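Ferbridge shared workshop completes first two-armed bench build and releases drawings to members

FERBRIDGE, 10/1/23 - Plenora, the members' workshop at Ferbridge, has completed a two-armed robot bench built by members in their own time, and is releasing the drawings, parts list and wiring notes to any workshop or household that wants to build one. The bench carries a pair of arms on an aluminium extrusion structure and is meant for slow handling tasks on light objects. It was assembled with hand tools, a pillar drill and the workshop's two filament printers.

The build was led by Tincuța Bogdan, a maintenance fitter by trade, with electrical work and control software by Smaranda Avram. The project name is Evico. Work started in February with a single arm clamped to a kitchen worktop at Bogdan's home and moved to the workshop once the second arm was under way.

"The first arm worked well enough on the worktop, but the worktop flexed," said Bogdan. "Every time the shoulder accelerated, the whole kitchen unit moved with it. Most of what we learned in the first two months was about the table. The arms got very little attention until we had something stiff to bolt them to."

Construction

The supporting structure is slotted aluminium extrusion joined with corner brackets and T-nuts. A cross beam runs along the far side of the bench and takes the uprights. All brackets are steel. An earlier version used printed brackets, which crept under load over a few weeks and let the uprights drift out of square. The printed parts that remain are cable guides, covers and spacers, none of which carries any load from the arms.

The working surface is made of two panels laid edge to edge and covered in a pale fabric. A single panel was tried and rejected, as it would not go through the workshop door with the legs fitted. The fabric cuts down glare from the overhead lights and stops small parts from skating when a gripper touches them. It is held on the underside with staples and can be changed in half an hour.

Each arm ends in a parallel-jaw gripper with two fingers. The fingers are fixed with two screws each and are treated as consumables. Members have so far tested straight, angled and rubber-faced fingers. The angled type is the one in the released drawings, as it reaches over the rim of a shallow tray without the gripper body fouling the edge.

The total spend on materials was £1,765. This covers motors, bearings, extrusion, fixings, power supplies and cable. It leaves out filament, which was drawn from general stock, and a set of taps that had to be replaced. The largest single cost was motors. Iordache, a local supplier of bearings and fixings, sold the group short lengths and part boxes at trade price.

Wiring

Cabling took longer than any other part of the job. On the first arm the cables were tied tight to each link, and two conductors failed inside the insulation at the elbow after 14 hours of running. The cables now hang in open loops across the joints, with a fixed clamp on either side, and no further breaks have been recorded. The wiring notes give the loop length for each joint.

Power and signal cables are kept on opposite sides of the arm where there is room. Connectors at the wrist are of a locking type. The power supplies are mounted away from the working surface, and each arm has its own fused feed so that one can be switched off and worked on with the other live.

"People ask for the software first," said Avram. "I would ask them to read the wiring notes first. I spent three evenings looking for a fault in the code that was a crimp."

Control

The two arms can be moved together or separately. Motion is set up by recording a series of positions and playing them back at a chosen speed. Speed is limited in software to 35 per cent of what the motors can deliver, and members have been asked to leave the limit as it is. The controller also watches motor current and stops both arms if either one meets more resistance than expected.

There is no force sensing in the fingers. Grip is set by motor current, which is adequate for stiff objects and poor for soft ones. Sponge, loose cloth and thin card are all listed in the notes as unreliable. The positions of the two arms relative to each other are set by a calibration routine in which each gripper is brought to the same series of marked points in turn. The routine should be repeated whenever an arm has been unbolted.

Known faults

The release includes a list of faults that have not been cured. The left wrist has a small amount of play that grows as the arm warms up. The controller sometimes loses contact with one motor at start-up and has to be restarted. The uprights can be knocked out of line if somebody leans on them, and a diagonal brace has been drawn but not yet made. The speed limit is stored in a settings file that is overwritten when the software is updated, so it must be checked after each update. Avram is working on the last of these.

Running the bench

Members who want to use the bench must complete an induction of 60 minutes with Bogdan or Avram. It covers the emergency stop, the reach of each arm, how to isolate one arm, and what to do if a gripper closes on something and does not let go. Under workshop rules a person must be present whenever the motors are powered. Hands stay off the working surface while a sequence is playing.

Typical jobs so far have been moving parts between trays, holding a part with one arm while the other brings a second part to it, and turning small boxes over. A group of members is working on sorting mixed screws by length, with modest results.

Home builders

The drawings include a smaller version for home use, with one arm and a shorter beam. It can be bolted to a solid workbench but should not be clamped to a kitchen worktop. Builders will need to be able to cut extrusion square, tap an end hole and make a sound crimp. No welding or machining is called for. The group estimates that the smaller version takes roughly half the time of the full bench, most of the saving being in the wiring.

Drawings are supplied as printable sheets and as editable files. The parts list gives sizes and ratings and does not name makes, except where a substitute has been tried and found not to fit. Corrections are welcome and will be added to the next issue with the name of the person who sent them.

About Plenora

Plenora is a shared workshop at Ferbridge with wood, metal and electronics areas open to members. Tool inductions are held throughout the year. Requests for the Evico drawings, and questions from the press, should be addressed to Smaranda Avram at the workshop.

Ends

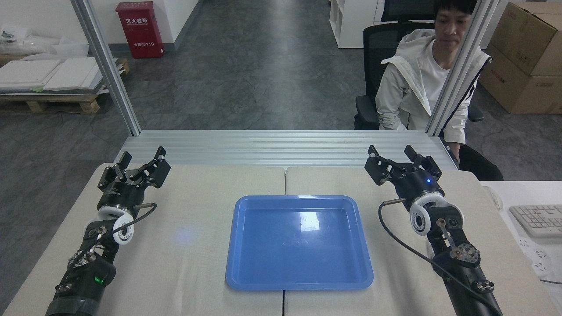
Can the smaller version be extended to two arms later?

A second arm can be added if the beam is bought at full length from the start. The single-arm controller has spare outputs, but the second arm needs its own fused feed and power supply, and the calibration routine must be run again once both arms are bolted down.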